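# Drenden Open Day

The **Drenden Open Day** was a public demonstration of hand-held gripper tools held by Drenden on 27 August 2020. Cloth handling was among the tasks shown.
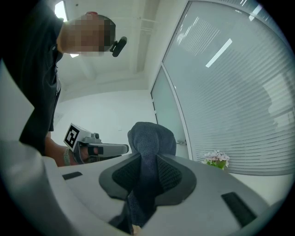 Lizeth Sánchez later wrote that the cloth session was the most useful of the day, and that it should have run longer: "Rigid parts are easy to repeat. A towel never lands the same way."

## Program

The open day drew 457 visitors, admitted in groups of 21. Each group watched a cloth session and then a talk by Segundo Lozano on how hand-held grippers record motion for later use by robot arms. A printed guide, issued in 200 copies, listed the tasks in order.

## Equipment

The grippers are worked by hand. In the cloth task, the fabric is pinched between two facing jaw pads with textured inner faces. A block with a black square marker is fitted to one of the tools.

## Related projects

Trukent, a later Drenden project, extended the task list to bags and cable.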